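Startseite Küche Haushalt Werkstatt Vorrat Kontakt
Suchbegriff eingeben Suchen

Schubladen in Küche und Vorratsraum: reinigen, einstellen, belegen

Kunststoffschubladen verschmutzen vor allem an den Laufleisten. Dort sammeln sich Krümel und Abrieb, der Auszug läuft schwer und verkantet. Eine Grundreinigung zweimal im Jahr genügt in den meisten Haushalten.

Vorgehen: Schublade vollständig entleeren, bis zum Anschlag ausziehen, vorn leicht anheben und herausnehmen. Leisten trocken ausbürsten, danach mit lauwarmem Wasser und etwas Spülmittel auswischen. Keine Scheuermilch verwenden, sie macht glatte Oberflächen stumpf. Vor dem Einsetzen vollständig trocknen lassen.
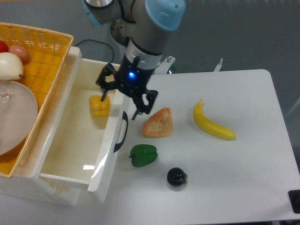
Schubladenschrank mit geöffnetem Auszug, obenauf ein geflochtener Korb.

Läuft der Auszug weiterhin schwer, die Leisten dünn mit Silikonspray behandeln und den Überschuss abwischen. Speiseöl verharzt und ist ungeeignet. Steht der Schrank schief, zuerst die Aufstellung mit der Wasserwaage prüfen. Bei einer Schrankbreite von 36 cm reichen schon 5 mm Höhenunterschied, damit die Front sichtbar hängt.

Gemüse in der Schublade

Geeignet sind ungekühlte Schubladen für Kartoffeln, Zwiebeln und Knoblauch, jeweils getrennt und dunkel. Paprika hält dort nur wenige Tage, im Gemüsefach des Kühlschranks deutlich länger. Ungewaschen einlagern, Stiel nicht entfernen.

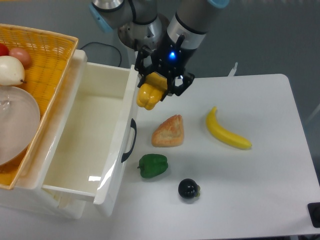
Gelbe Paprika an der offenen Schublade.

Den Boden mit Küchenpapier auslegen und das Papier wöchentlich wechseln, am besten freitags vor dem Einkauf. Weiche oder fleckige Stücke sofort aussortieren. Äpfel gehören nicht dazu, sie geben Ethylen ab und lassen anderes Gemüse schneller altern. 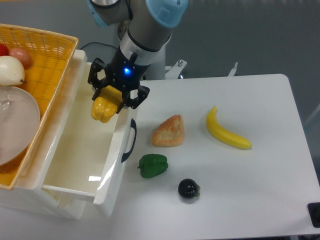
Griffe nachziehen

Lockere Griffe von innen mit passendem Schraubendreher handfest anziehen. Dreht die Schraube durch, eine größere Unterlegscheibe einsetzen. Kein Akkuschrauber: Kunststofffronten reißen am Bohrloch leicht ein.

© 2026 Truleo Haushaltstipps | Kontakt | Impressum | Nach oben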